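Subject: Re: [greenhouse-growers] Winter irrigation and the shared pump house

On a night in January, another member of the list wrote:

> We are in our second season on a shared well and the drip lines at the
> far end of our houses are starving. Pressure is fine at the pump house
> and poor by the last bay. The installer wants to sell us a bigger pump.
> Before we spend that money, has anyone fixed this another way? We have
> lettuce and herbs in the ground, two growers on one line, and we both
> water in the morning.
>
> Also, what do you all do about the filters? Ours clog constantly.

I would hold off on the pump. We went through the same thing at Bundgaard when the second set of houses was added to the old main, and a bigger pump would have pushed more water through the same narrow pipe. The loss was in the line. Our main ran 200 feet from the pump house before the first branch, and it had been sized for one grower.

What I would do, in the order I would do it:

1. Measure before you change anything

Put a gauge at the pump house, one at the first branch and one at the last bay. Read all three with everything off, then with only your zones running, then with both growers running. Write the numbers down with the time. We had been arguing for most of a winter over whose emitters were the problem, and one morning of readings ended it. We had 34 psi at the pump house with both sides open and 23 at the first branch, before a single emitter was involved.

2. Split the watering times

This costs nothing. We moved to 5 a.m. for one side and 7 a.m. for the other. Lettuce did not care. The basil grower wanted the later slot so the leaves and walkways would not sit damp in the dark, and that was easy to give. Put the schedule on paper in the pump house and have both growers initial any change. A schedule kept in someone's phone will drift.

If your timers are on separate controllers, check the clocks against each other. Ours were off by more than I would have guessed -- long enough to overlap the two sets at the changeover.

3. Learn your panel

Everyone who waters should know which lamps are normally lit and what each one means, and should be able to find the power meter. If the labels are in a language your crew does not read, write out a translation and tape it inside the pump house door.

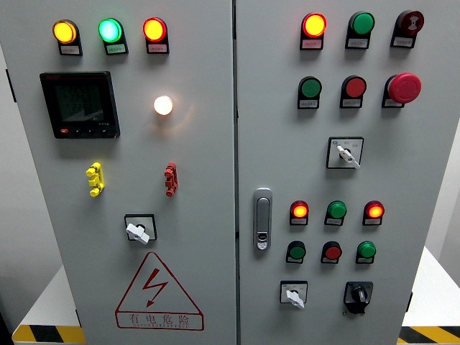

4. Clean the filters on a fixed schedule

We flush the screens every morning before the first set and pull them for a proper wash once a week. With well water carrying fine sand, I would put a separator ahead of the screen. We use one from Ikitz. It is plain and it works, but order spare gaskets with it, as the local supply house will not have them.

Disc filters hold up better than screens if you have algae from a storage tank. If you have only sand, screens are fine and quicker to clean.

5. Then look at the pipe

If the first two steps do not get you there, replace the long run ahead of the first branch with the next size up. Leave the laterals alone until you have seen the new readings. We did the trench ourselves and hired out the connections. I can send the parts list off list if you want it. It was drawn up for the Budesora houses, so the fittings may differ from yours.

One question back to you: are your drip lines pressure compensating? If they are the older plain type, the last bay will always run a little behind, even on a good main.

Bundgaard greenhouses, east side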